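Open day at the Kekley hospice, September 2019

I've been putting in a bit of sponsor money for the Kekley hospice since my aunt was looked after there, and I ran the Wurex half for them two years running, badly both times. So when the fundraising office sent round an invitation to the open day I thought I ought to go and see what all the blisters had paid for. It was a Monday, which meant a day's leave, and the 39 bus, which takes the long way past the reservoir and stops at every gate.

There were more of us than I expected! Runners mostly (you could tell by the shoes), a few people from the Cormier cycling club in matching jackets, and a couple who do the sponsored swim every year and had driven over from the coast that morning. We got a name sticker each, a cup of tea and a biscuit, and then they split us into groups of 8 and off we went.

My group started in the garden, which was a bit of luck as it rained later. The path has been relaid so that beds can be wheeled all the way round to the pond, and that was paid for by one bucket collection and one very long relay. I had a go at pushing an empty bed along it and it really does roll nicely, although the corner by the greenhouse wants taking slowly. The beans were nearly over but there were still sweet peas on the fence, and we were told to help ourselves.

After that we went in by the side door, past the laundry and the kitchen, and up to the day room.
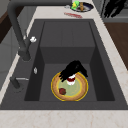

Dark sink, pale marble worktop, and a round dish in the basin.

The day room was my favourite bit. People come in for it once a week, some for the company and some for the physio, and there's a piano, a big jigsaw on the go and a view right down the valley to Kisach. One of the nurses talked to us about night visits to people at home. I hadn't understood how much of the work goes on out there, in ordinary bedrooms, a long way from the building with the sign on it. The cyclists asked good questions about mileage and cars. I asked whether family can ring up at three in the morning, and yes, they can, and somebody picks up.

Lunch was soup and rolls in the hall, with the fundraising stalls round the sides. I came away with a tea towel, two jars of chutney and a place in the November night walk, which I don't remember agreeing to — my name is on the form, though, in my handwriting. It goes from Kekley market square up to the old quarry and back, with head torches, and there's hot chocolate at the top.

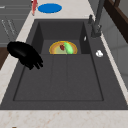

They're hoping for 1000 walkers between the two start times, and if you've never done one I'd say the later start is the better of the two, as it's properly dark by then and the line of lights going up the hill is lovely. Bring gloves. The sponsor forms can be picked up from reception or the shop in Wurex, and they'll post you one if you ask.

I missed the last talk, the one on how the money is split up, because I'd got chatting by the chutney and then had to run for the bus. I did pick up the leaflet and read it on the way home. If anyone else who was there took notes, I'd love to see them, and if anybody fancies walking the later start with me in November, leave a comment underneath. I'm slow on hills but I'll bring the flask.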